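Movora Work Table: Set-Up Guide
Section 4. Fitting, leveling and first care of the table top

Before you start this section, the frame must be standing on its four feet and all eight frame bolts must be in their holes, but not yet fully tight. If the bolts are already tight, please loosen each one by half a turn. The top will not sit correctly on a frame that was tightened too early.

You will need the bag marked C, the long hex key, a spirit level, a soft cloth and a second person. The top is heavy and should not be lifted by one person alone, also not for a short distance.

CAUTION: Do not carry the top by its front edge. Hold it from underneath on the two short sides.

4.1 Let the top rest

Tops are delivered in a sealed bag and are often colder than the room in which they will be used. Open the bag on the day of delivery and let the top lie flat, with the finished side up, on the foam sheets from the package. Leave it so overnight. Do not lean it against a wall during this time, and keep it away from radiators.

If the top was stored in an unheated garage in winter, please give it one more night.

4.2 Place the top on the frame

1. Put the eight rubber pads from bag C into the round recesses of the frame. The flat side of the pad goes up.
2. Lift the top together and lower it slowly, first the back edge, then the front edge.
3. Look under the table. The six metal inserts in the top must be in line with the six slots in the frame.
4. If they are not in line, lift the top again and move it. Do not push it sideways over the pads, they can roll out of the recess.
5. Put one washer and one short bolt in each slot and turn by hand until you feel resistance.

Note: The short bolts are 30 mm long. The frame bolts are 50 mm long. If you use a frame bolt in the top, it will come through the finished side. The warranty does not cover this damage.

4.3 Level the table

1. Put the table in its final place. On carpet, wait until the feet have settled before you go on.
2. Lay the spirit level along the front edge, then along a short side, then across from corner to corner.
3. Turn the foot under the lowest corner counterclockwise to raise it. One full turn is enough for a first try.
4. Check again in all three directions.
5. When the table is level, tighten the frame bolts, then the short bolts. Go from one corner to the opposite corner, and never around in a circle.
6. Check with the level a last time. Tightening can change the height of a corner a little.

The feet can be turned out by a maximum of 10 mm. When your floor needs more than this, put a solid plate under the foot. Folded paper or cardboard is not suitable, it becomes thinner with time and the table will start to rock.

4.4 Before the first use

The top leaves our workshop with one coat of finish. In this condition it can be used, but it marks easily. We recommend to apply the second coat from the can of Gál Surface Oil that comes with the table. The light and the dark version of the oil are applied in the same way. Please compare the color name on the can with the label under the top before you open it. An opened can cannot be exchanged.

1. Wipe the surface with a cloth that is only slightly damp. Let it dry completely.
2. Stir the oil with a clean stick. Do not shake the can.
3. Pour a small amount on a lint-free cloth and rub it in with long strokes from one short side to the other.
4. Wait 10 minutes.
5. Take a second, dry cloth and remove everything that is still wet on the surface. The surface must feel dry to the hand afterward.
6. Leave the table for one night. Do not put any objects on it.

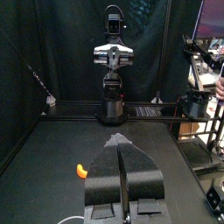 Figure 4-3. Dark work surface, close view.

On dark surfaces, the places where too much oil was left can be seen better than on light ones. They look shiny and feel sticky. Put a few drops of fresh oil on the place, wait until the old oil becomes soft, and wipe everything dry. Do not use a scraper.

WARNING: Cloths with oil on them can catch fire by themselves. Lay them out flat outdoors until they are hard, or keep them under water in a closed metal container. Never throw a crumpled oily cloth into the trash.

4.5 Daily care

Dust can be removed with a dry cloth. For dirt that is stuck, use lukewarm water with a little dish soap and dry the surface afterward. Coffee, ink and vinegar should be wiped away immediately. Do not use the rough side of a sponge, steam cleaners or glass cleaner.

When a tool or a device with metal or hard plastic parts stands on the top for longer time, put a felt pad under it. Small rubber feet can leave dark rings, mostly on the light version. These rings do not wash off.

Renew the oil when water no longer forms drops on the surface. In a home office this is normally once a year. In a workshop it can be needed more often, especially near the front edge where the arms rest.

4.6 Check of the bolts

Check all bolts after the first month and then every 1,000 hours of use. For this you do not need to remove anything from the table. Reach underneath with the long hex key and turn each bolt clockwise until it stops. Do not use an electric screwdriver, the inserts can be pulled out of the top.

4.7 If something is not right

The table rocks although the level shows it is straight.
One foot has no contact with the floor. Press on each corner and turn out the foot that gives way.

The top is slightly higher in the middle.
This can happen in the first days when one side was covered and the other side was open to the air. Uncover both sides and wait one week. If there is no change, write to Pestance service and send the number from the label.

A short bolt turns but does not become tight.
The insert is loose. Stop turning. A repair insert can be ordered as part of the Jeltwood repair set, and the steps for it are in Section 7.

The oil smells strongly.
Open the windows. The smell goes away when the oil is hard, in cool rooms this takes longer.

Keep the long hex key and the rest of bag C. You will need them again for Section 5, where the cable tray is fitted under the back edge.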